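Small Storage: A Gallery from the Sindbridge House

Desk drawers, shelf boxes, hooks and bins from one move

Introduction

When Tamsin Lockyer moved her bookkeeping work from the second floor of the Sindbridge house down to the ground floor, she lost a closet and gained a longer wall. Most of the big furniture fit without trouble. The small stuff took longer. Stamps, spare keys, binder clips, receipt rolls, charging cables and a lot of pens had all lived in the closet on open shelves, and there was no closet to put them back in.

This page covers what we tried and what stayed. It is mostly about small storage, meaning anything you can lift with one hand when it is empty. The shelving along the long wall has its own page, and so does the paint. Work on the room started in April and the last of the boxes was unpacked 11 days later.

Murray McPhee did the measuring and drilling. Alby Paewai did the sorting, and wrote most of the notes that these captions come from. Fletcher Ngata lent us his label maker and got it back with an empty tape.

How we sorted

Everything from the closet went onto a bed sheet in the hallway first. Alby made piles by how often a thing gets used: daily, monthly, and hardly ever. The daily pile was smaller than Tamsin expected. It came down to pens, a stapler, sticky notes, the date stamp and two kinds of clips.

The monthly pile was receipt rolls, envelopes, postage and the good scissors. The last pile was large and a good part of it went in the trash — dried-out markers, keys to a car sold years ago, a bag of rubber bands that snapped when stretched. We counted the pens that still wrote, as a matter of interest, and there were 107. Thirteen were kept.

If you are doing the same job, test the pens before you buy anything to put them in. We had a larger organizer on the shopping list and crossed it off after that.

Measurements

The space at the back of the desk is shallow, and that ruled out a lot. Anything placed there has to sit against the wall and still leave room to write in front. Drawers also need space to pull out, and it is easy to forget this when you only measure the closed unit. Murray cut a piece of cardboard to the size of each organizer with its drawers open and laid it on the desk. Two of the ones we liked failed the cardboard test.

Height mattered less. There is a window on the left side of the room but nothing behind the desk except wall, so a unit could be fairly tall there without blocking light. Tamsin still wanted something low enough to reach over.

What we looked at

Calum Baxter had a metal letter tray left over from the Skaltmont office and brought it by. It held paper well, but clips fell through the mesh. It is now in the hallway for mail.

We also tried a wooden box with a hinged lid, from a secondhand store. The lid hit the wall before it was fully open and came down on whoever was reaching in. It holds postage now, on the shelf.

Clear jars were the third idea. They looked good and were a nuisance. To get at the clips you had to move the pins, and to get at the pins you had to move the stamps.

Drawers were the answer for the daily things. You can put something flat on top, and you do not have to move one item to get at another. Frosted fronts are a fair compromise between clear and solid. You get a faint idea of what is inside a drawer, and from across the room it does not look like clutter.

Gallery: desktop drawers
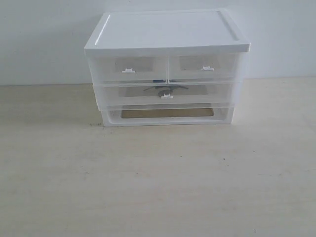
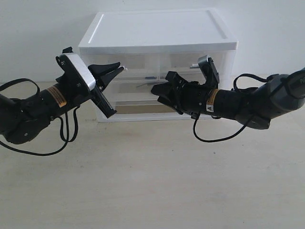
White plastic drawer unit, in both pictures, with a plain white wall behind it.

Gallery notes: what goes where

The top left drawer is for clips, small ones only. The top right drawer has sticky notes and the date stamp with its ink pad. Alby wanted the ink pad kept separate from paper, and it now lives in a zip bag inside the drawer.

The wide drawer takes pens, a ruler and the stapler. It is the one that gets opened most, and the first one to get messy. Tamsin empties it at the end of the month and puts back what belongs there.

The flat lid is used for the receipt tray during the day. Nothing is left on it overnight, at least in theory.

Cleaning

White plastic shows ink. A damp cloth with a drop of dish soap takes care of most marks if you get to them the same day. Take the drawers out before washing them, and let them dry completely before paper goes back in. Skip scouring pads, which scratch frosted plastic and leave dull patches that hold dirt.

Hooks and cables

The charging cables did not go into drawers at all. They hang on a strip of hooks under the desk, each with a paper tag near the plug. Murray put the strip far enough back that knees do not meet it. Fletcher suggested labeling both ends of every cable, and we did that for the long ones.

Still to do

The bins for the bottom shelf have not arrived from Drasberg. Until they do, the envelopes are in a shoebox. There is also a small gap between the end of the desk and the wall where things drop down, and Murray plans to close it with a strip of wood painted to match. Pictures of both will be added to this page when they are in.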